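Workshop notebook, 19/11/2018

Cloths and racks, continued from the October pages

Still on drying. I had hoped to be off drying by now and on to something with a bit of glamour, like shelf brackets, but the Alus order is for a household set and a household set apparently contains things that get wet. So: one wire rack, one pile of microfibre cloths, and me with opinions about both.

Where we had got to. The Bestier rack is out. It was nice to look at and it fell over if you hung anything on one side only, which is how every person alive hangs a cloth. Weighted the foot with a bag of washers, and it then stood up perfectly and looked like something from a hospital. Put it back in its box. The box has gone on the high shelf with the other boxes I intend to return and won't.

The Pleren rack is the one to beat. Black wire, open all the way through, rungs up the sides, no moving parts to lose. Wobble test on the white board: pushed at the top rail with one finger until it tipped, 5 goes each way. It is worse front to back than side to side. I wrote the same in October and then did the whole test again this morning having not read October. Note to self, read October.

Cloths. We have 130 from Tabrizi, all yellow, in a yellow that can be found in the dark. The listing said 'assorted colours'. Washed 11 of them and the lint on the filter was respectable. They came out a touch smaller and a good deal less smug. Edges held, except on one where the overlocking had let go at a corner, and that one has been promoted to bench rag.

Folding matters more than I wanted it to. Folded in half and laid over the top rail, a cloth stays put. Folded in quarters, it sits there like a hat and slides off when the door goes. Bunched, it hangs on well enough but the middle stays damp for ages – tried three and gave up when it was time for lunch. If we print a card to go in the box, it should say 'in half' and nothing else. The present draft of the card is over 3,000 words and has a section on fibre.

Things to sort out:

– Top rail finish. It feels slightly rough under the thumb at one end. Could be a burr, could be coating. Check the second rack before complaining to anyone.
– Whether the household set has one cloth or two. The Alus sheet says both, on different pages.
– Wipe the board down before each go. Crumbs affect the wobble and also my reputation.
– Pegs: no. We discussed pegs.

Hanging the cloth over the top rail:

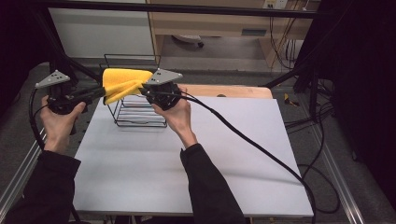 Next: the second rack

Same board, same cloths, same pushing finger. Read October first.

Workshop notebook, shared copy – please return to the shelf by the kettle | Back to top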